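4. Changes in the work of the staff

4.1 Setting and tasks

The study was carried out at the Drelitz site of Skiniston, a company which prepares breakfast and snack service for offices and training centers. The two-arm system, which the staff call Jana, was introduced for the small jobs that come between baking and serving: taking bowls, placing pastries in them, and moving the filled bowls to the place where they are needed. Before the introduction, these jobs were done by the same people who also received deliveries, cleaned the counters and answered questions from guests.

We spoke with 11 employees, each of them twice. The first talk was held before the system was used in the daily work, and the second one in August, when the staff had worked beside it for 20 weeks. In addition we were present during six shifts and wrote notes by hand. The talks were held in the language which the employee preferred, and the passages quoted below were translated by us. We gave the translations back to the speakers, and two of them asked for small corrections, which we made.

The training of the system was done in a separate room with the software package Thaweesak. In this room the handling of bowls and baked goods was practiced many times, in total almost 3,000 trials before the second round of talks. Some of the employees took part in this practice as advisers. They did not write programs. Their task was to say if a grip was acceptable from the point of view of a person who serves food, and to explain what they would do differently.

The bowl was the object which was discussed most. A pastry can be lifted in several ways, but a smooth bowl gives few good places to hold it. The employees told us that they themselves take a bowl by the outer side and keep the fingers away from the inner wall, and that this is one of the first things a new colleague learns. In the practice room this rule had to be put into words for the first time, and it was not easy to agree on the words. One adviser said: "I know it when my hand does it. When I must explain it, I begin to doubt." The place where the fingers meet the rim (Figure 1) was therefore a subject of long discussions between the advisers and the technical staff.

Figure 1. Gloved hand and pink bowl during the handling work, seen from close to the hand.
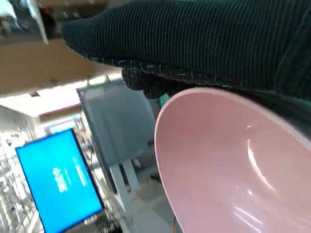
4.2 From doing to watching

The most frequent statement in the second round of talks was that the work had become less in the hands and more in the eyes. Filling bowls was never considered as a difficult task, but it gave the day a certain rhythm. Several employees said that they used it as a rest from the contact with guests. "You could stand there and think about nothing," one of them told us. After the introduction the same person had to look at the bowls from time to time and decide if they could go out. She described this as light work for the body, but she was more tired in the evening than before.

Not all employees shared this opinion. Those with pain in the wrist or the shoulder were clearly positive about the change, and two of them would not like to return to the old arrangement. Another employee, who was close to retirement, said that he was glad to have the time for talking with the guests – this was the part of the job he had always liked, and in the past he had felt guilty when he did it.

A second theme was the question who decides that a bowl looks right. In the old arrangement every employee had an own style. One put the darker pastry in front, another let the pieces lie as they fell. In the practice room one had to choose what counts as a correct result, and a bowl with one glazed pastry and one pale bun, the bun leaning on the other piece, was discussed by the advisers at some length.

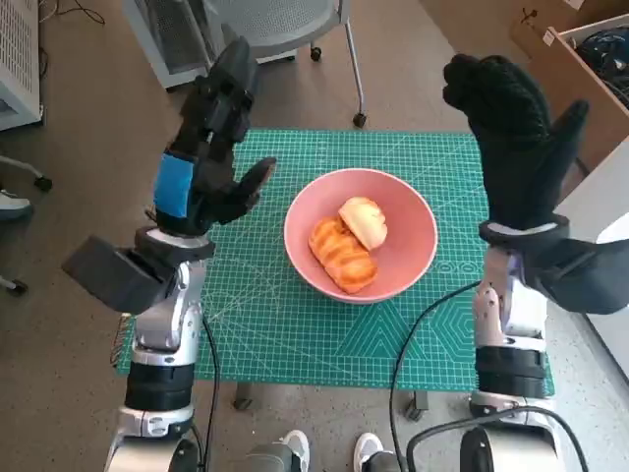

They agreed in the end that pieces may touch and overlap, as long as none of them hangs over the rim. The employees who had not been advisers learned about this rule later, from a printed sheet, and some of them were not happy with it. They did not disagree with the content. What disturbed them was that a habit of their own had become an instruction with a number, and that they had not been asked. We think this point deserves more attention than it usually receives, as it was easy to avoid: the advisers met regularly, and a short round with the whole team would have cost little time.

The third theme is the language used for mistakes. When a person drops a bun, colleagues laugh or help. When the system dropped one, the employees were expected to fill in a form, and in the first weeks this was done with care. Later the forms became shorter. During our last visit we saw one which contained only the word "bun". The shift leader accepted it, and told us that he would have written the same.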